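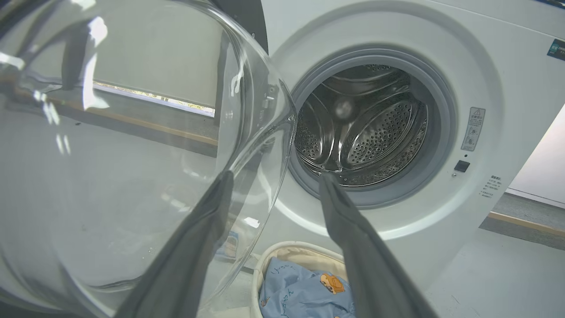 Leave the Door Open and Other Laundry Religion

My sister-in-law keeps a towel folded on the floor in front of her washer so she can kneel down after every load and wipe out the rubber ring around the door. She does the top, then the sides, then peels the fold back at the bottom and runs a finger along inside. She does this after whites. She does it after a single bath mat. She has been doing it for six years and she told me in September, with some pride, that her machine smells like nothing.

Mine also smells like nothing. I wipe the ring when I remember, and I remember when a sock goes missing and I have to look for it.

I don't bring this up to be mean about her. I bring it up to ask how a household appliance, sold to us as a labor-saving device, picked up so many little duties, and why we take them on without asking for proof. I have read the duties on blogs, on the backs of boxes, in the comments under videos and in a free magazine at the pharmacy. They come in a confident voice. Run an empty hot cycle every month. No, every week. Use vinegar. Never use vinegar, it ruins the rubber. Use a tablet. Leave the door open. Leave the door open but not all the way. Take out the drawer and scrub it with a toothbrush. Use half the detergent. Use the whole cap and an extra rinse.

Some of that has to be wrong, if only by arithmetic.

Start with the one I believe, so you don't think I'm a crank. Leaving the door open after a wash makes sense to me. A front loader closes up tight, it has to, or the kitchen floor would be under water. Close it tight on a damp drum and a damp rubber ring and you've made a nice dark little cave. Things grow in caves. Opening the door lets air in. I don't need a study for that, I've left a lunch box shut over summer vacation.

But even there the advice gets strange. I have seen people argue, at length and with real heat, over how far the door should be open. A hand's width. A fist. Wide. My own laundry corner is in a hallway, and a door standing wide is a thing I walk into with my hip in the dark, so mine gets left a few inches open and the air seems to find its way. If you have small children or a cat who likes to nap in round places, you have a better reason than mine to keep it shut, or to keep the room shut, and no smell on earth is worth arguing with that.

Now the tablets. I bought a box of Fultine at the hardware store because it was by the register and I was tired. The box says it cleans "deep inside your machine, where you can't see." I would like to draw attention to how good that sentence is for the people selling Fultine. It cleans where I can't see. How would I know? I ran the tablet on the hot cycle as directed, and when the cycle was done I opened the door and looked at a steel drum that looked just the way it had looked before, because the drum gets washed every time I wash anything. There was a smell of fake lemon. It lasted two days. Then there was no smell, as before.

I know the answer to this already, because I've been given it by three different people. The dirt is in the parts behind the drum. Fine. I accept there are parts behind the drum and I accept that soap and lint and skin end up on them. What I'd like is for one person to show me two machines of the same age, one fed with tablets and one not, with the backs off. I don't mean a cartoon of a machine with green germs wearing frowns. I've asked for this in the comments under a Nuluron ad, where they claim their powder removes residue "from 300 hidden surfaces," and what I got back was a coupon.

Three hundred! Somebody sat in a room and picked that. I'd love to see the list.

The person I trust on washing machines is Ingegerd Hedlund, who ran the laundromat on our old street until she sold it. She had front loaders, big ones, running from six in the morning. I asked her once what she put through them to keep them fresh and she looked at me as if I'd asked what she put through her car to keep it fresh. "Hot washes," she said. "People bring in sheets." When a machine had trouble, it was coins, or hairpins, or too much soap. She had a sign up about the soap, and people read the sign and then poured in more soap.

I think she had the whole thing there, or most of it. At home we've all gone over to cold. I've gone over to cold. It saves on the bill and my shirts last longer and I'm not going back. But a machine that never sees hot water and gets a heavy pour of liquid soap on every load will get slimy somewhere, and it would be odd if it didn't. So wash the sheets and towels hot, if the label on them allows it. You were going to wash them anyway. That's your maintenance cycle, with sheets in it.

This is what bothers me about the empty cycle, by the way. We're told to pick the cold setting and the eco program and feel good about it, and then we're told to heat a full cycle's worth of water once a month to wash nothing. I did it faithfully for a year when the machine was new. I'd stand there and listen to it sloshing away with nothing inside and feel like I'd been talked into something.

The manual does suggest it, and I want to be fair to the manual. Manuals are written by people who have to answer the phone when something goes wrong, so they put in everything. There's a warning label on the front of the thing with a triangle on it, and more lines of small print than I have read on some leases. I don't hold that against anybody. If there are ten things you might do and one of them matters, a manual will tell you to do ten. The trouble comes when the ten get copied out by someone with a website, who adds four more, and the one that matters is now item nine.

Then there's the matter of what counts as clean. I spent an evening on a cleaning site called Mudgway, which has a thread on washer gaskets with 1,141 replies. I did not read all of them. I read enough to notice that nearly every post showing a gray smudge on a paper towel was treated as a horror. Disgusting, people wrote. I can't believe I've been washing my baby's clothes in that. But a gray smudge on a paper towel is what you get from wiping anything. Wipe a windowsill. Wipe your own forehead after a bus ride. The ring is where the lint goes, that's where it catches, and lint is mostly your own shirts. If there are black spots that don't come off, and a smell when you put your face near, all right, now you have something to deal with, and you should deal with it. A smudge is a smudge.

A man on the same thread said he'd paid Skuseo, a home service outfit in his city, to come and "restore" his washer, and that it was the best money he'd ever spent. He said his clothes came out softer. I believe he felt that. I've had a haircut make me feel taller. But he also mentioned, way down in the same post, that the technician told him to cut his soap in half, and he'd been doing it ever since. So which one was it? He didn't wonder. He'd paid for the visit, so the visit did it.

I'd put money on the soap. Too much soap is the dullest answer and it's the one that keeps turning up, from Ingegerd, from that technician, even from the manual if you go far enough in. It costs less than nothing to follow. Maybe that's why it gets so little space next to the tablets and the powders and the gasket brush with the angled head (I own one, it's in the drawer with the melon baller).

I cut mine back last winter. The cap has lines on the inside and I'd never once looked at them; I'd been filling it to the top the way my mother did with powder in a top loader that used twice the water. The bottom line, for a normal load, turned out to be a puddle. It looked insulting. I used it anyway, and the clothes came out the same, and the film I used to get inside the door glass after a few weeks mostly stopped coming. I can't swear it was the soap. I didn't run two machines side by side either, and I've just spent a page complaining about people who don't.

So take this for what it is, one hallway and one washer. My list is short. Less soap than you think. Something hot now and then with laundry in it. Check pockets. Leave the door ajar if it's safe to. Pull back the fold at the bottom of the ring every so often, as much for the coins and the baby socks as for anything else.

My sister-in-law read a draft of this and said I was welcome to live however I wanted. She also said there are 2,000 kinds of mold. I asked where she got that number and she said it was on the box.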